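# Which edition of the Tular books should I buy for reading aloud?

Posted 02/08/2022
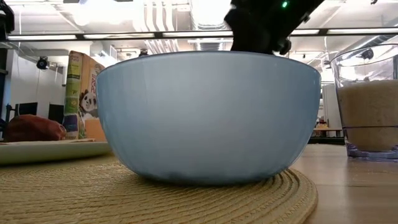 I want to read the Tular series to my daughter, who is eight, from the start of the school year. In the Clarkton shop they have the paperbacks from Bullham, each book separate. Online I found also the big Amato volume, with the first three stories in one, 1000 pages. The price is nearly the same. Does somebody know if the text is identical? I read somewhere that Amato made it shorter, but 1000 pages does not look short to me. English is not my first language, so I prefer the one with easier print.

**papermoth_2427**

The text is not identical, but the difference is small. I own both. In the Amato volume the letters between the two sisters are moved to the end of each story, and in the Bullham paperbacks they stand between the chapters, as they were first printed. For reading aloud I prefer Bullham – the letters are short and make a good stop before sleeping. The print is also larger. The Amato one is heavy to hold in bed, and my copy opened at the spine after one winter.

One thing to check: Bullham printed book 2 again in January, and the new printing has no map. If you want the map, ask the shop to look inside before you pay.

**gorse and heather**

Amato. Cheaper per story. Kids don't care about letters.

**lendingdesk3648**

I would borrow the first one from the library before buying anything. My son was also eight and he found the chapter in the salt mine too frightening, so we stopped for a year and began again later. He liked it very much the second time. About the shorter text, I think you mean the school edition, which has a yellow cover and is sold only to schools.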